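Looking After a Shared Table: Term Project Report
Module: Materials in Everyday Use
Site: the study room at Coste House, Grestarcombe

Background

Every project group was asked to choose one item of furniture in daily use and follow it for a term. Other groups took stairwells, bicycle sheds and, in one ambitious case, a roof. We took a table. It had the great advantage of being indoors.

The table belongs to the ground-floor study room at Coste House. According to the inventory it is item 1348, bought second-hand from a school in Ploltville and refinished before it reached us. The inventory says nothing else, apart from a note that the legs are to be tightened annually. There is no sign in the records of this having occurred.

Our aim was to find out how the surface stands up to ordinary student life, and whether a simple cleaning routine would make any difference to it.

What we did

We kept a log sheet by the door for the whole term and asked people to write down anything they spilled, dragged or dropped. The log collected 19 entries. Most were tea. One simply read "soup, sorry", with no further particulars. We suspect under-reporting, given that the sheet also asked for a time and people are shy about eating noodles at ten in the morning.

Every Tuesday one of us wiped the top with a damp cotton cloth, dried it along the grain and checked for rings, scratches and dull spots. For the first half of term we used water alone. For the second half we changed to Torkier, a mild wood soap from the cleaning cupboard, diluted as the label asks. We would have liked a second table for comparison, but the only other one in the building is glass and has its own troubles.

The top is a light, honey-coloured wood with a long, wavy grain and a few darker tan streaks. Under an even light it has a soft sheen, so we judged marks from a low angle, crouching at the short end. This looks foolish but works well.

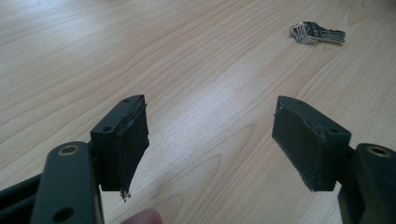
Does the direction of wiping matter on a surface like this?

It matters more for grit than for liquid. A crumb dragged across the grain leaves a scratch that catches the light, while one dragged along it tends to get lost among the natural lines.

Results

Of the entries in the log, 2 left a mark that we could still find at the end of term. Both were hot mugs. Cold drinks left nothing that a cloth could not deal with, provided somebody got to it the same day – the soup included.

The Torkier made less difference than we had hoped. It lifted greasy fingerprints faster than water did, and the room smelled faintly of lemons, but we could not tell the two halves of term apart by looking at the wood. We also gave out a short questionnaire, in which 75 per cent of those who replied said they had noticed no change in the table. Several had not noticed the table.

Problems

The log sheet was itself used as a coaster in week three and had to be replaced. Our marks were judged by eye, by three people with different ideas of what counts as dull, and we argued about one patch near the middle for most of an afternoon. A gloss meter would have settled it, had the department's one not been booked until January.

Recommendations

Keep the damp cloth and the weekly wipe. Put out mats for hot mugs, preferably ones too ugly to steal. Use the soap for grease only and save the rest of the bottle.

The legs still need tightening. We have added this to the inventory, underneath the previous note.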